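Plovance hand-held grippers, tried as a pair

I bought two of these for our group after Sivaprasad Rajan recommended them, and before that we used the Mertens model for 16 months. My review is only about collecting data by hand, I have not mounted them on an arm.

The jaws are the best part. The black padding holds a thin object without much force, and my wrist stays straight. The Mertens had a trigger too far from the thumb - with small hands it was a pain. With Plovance I can do 20 takes before I want a rest. 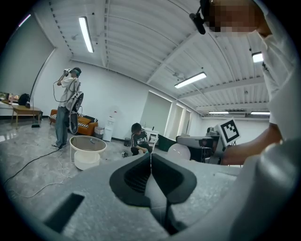
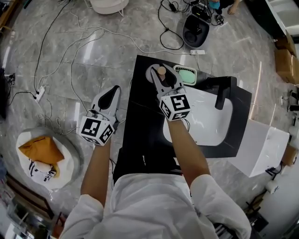
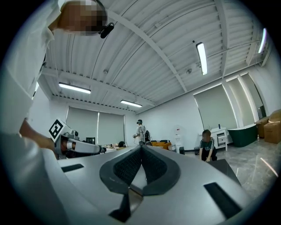 The marker patterns on the grippers in the second and third pictures are black and white squares.

Less good are the cables. They are thin and they catch on the sleeve, so I fix them with tape. The gray shell also takes a large part of the wrist camera's view, and for low objects I must tilt the hand more than I like. Setup of the pair needs patience the first time, the manual is short.

For table work I would buy them again. For long walks between rooms I would keep the Mertens.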